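Product Review | Robotics & Automation | Bench Equipment

Two Hands, No Arm: A Working Look at the Trasberg Paired Gripper Kit

The Trasberg kit ships in one case: two hand-held grippers, cabling, a set of spare fingers and a hub that takes both data lines. The operator wears nothing and drives nothing. He holds a gripper in each hand, does the task, and the kit logs jaw opening, hand position and a view from each tool. The recordings are then used to train a two-armed cell.

We used the kit for most of May, on loan from Hestier, which handles sales and service. Most of the handling was done by Hermenegildo Ocampo, who has set up cells for packing lines and had used an earlier single-hand tool from Nuletti.

Setup takes longer than the manual suggests. The hub wants its own power supply, and the position tracking has to be run through a calibration pass each time a cable is reseated. Our first pass failed twice on a loose connector. After that the routine settled down to 4 minutes, cables included.

The test work was plain tabletop handling: pick up a block, move it, set it down, release. Sixty repetitions made a block, with a break between blocks. Small parts are a fair test of this sort of tool, as the fingers have to come down close to the work surface without pressing into it.

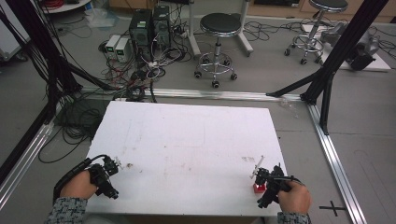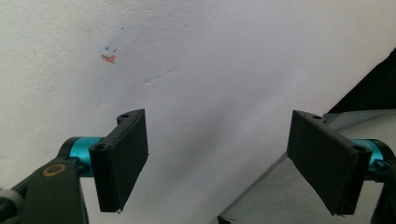
Red block in the right gripper, first photo; the view between the fingers of one tool, second photo.

Jaw travel is smooth through most of the range and slightly stiff in the last part of the close. Ocampo liked the stiffness, which told him where the part was before the log did. The fingers come off with 2 screws each. They are easy to change and easy to put back a little crooked, and a crooked finger shows up later as a steady offset in the grip data.

The tool view is the better part of the package. Both fingers stay in sight, so a reviewer can check contact without guessing from the overhead recording. Against pale surfaces the exposure held up well.

Cable routing is the weak point. The line leaves the gripper and runs back over the wrist, and a full turn of the hand winds it up. Tracking is rated for 360 degrees of rotation and delivered it in our checks – the cable gives out first. A sleeve clip would help. Hestier says one is planned but gave no date.

The software is adequate. Trials can be tagged during capture or afterward, and bad ones are marked, not deleted. Export is slow on long sessions. Camacho, the viewer supplied with the kit, opens both tool streams side by side but drops sync if either one is scrubbed on its own. Reloading the trial fixes it.

Shops with one arm and a simple pick task have little use for the second gripper, and Hestier will quote a single. For two-handed work the pair is worth the bench space, provided someone is assigned to calibration. We would order extra fingers with it.

Related
Choosing a Power Supply for Mobile Benches
Nuletti Single-Hand Tool: Notes After a Year
Finger Pads Compared: Grip, Wear and Cost

Contact the reviews desk | Copyright, all rights reserved | Back to top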